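Gondora Working Group: Household Demonstrations
Minutes of the October meeting, 14:00

Present: Faustine Picard (chair), Raphaël Chevalier, Valentyna Stelmakh, Benoît Perrin
Apologies: Sandrine Vasseur

1. Minutes of the previous meeting
Agreed without change.

2. Progress
Mr Chevalier reported that 927 demonstrations had been accepted to date. The garment set stood at 300, of which 58 were to be checked again for missing start and end marks.

3. Garment tasks
Ms Stelmakh asked that dark clothing on patterned bedding be kept in the set, as the model did poorly on it in the last trial. Mr Perrin noted that padded jackets took longer than shirts and asked for a longer limit per attempt. The chair agreed to a trial of the longer limit on 10 attempts.
Action: BP

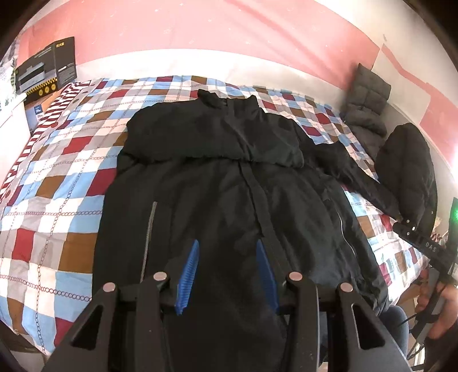
Fig. 1. Garment task: black jacket laid flat on a checkered quilt, hand-held gripper open above the front.

4. Labelling
It was resolved that sleeves be named left and right from the wearer's side. Existing labels to be amended before the set is passed to Lacroix.
Action: VS

5. Any other business
None. The meeting closed at 15:10.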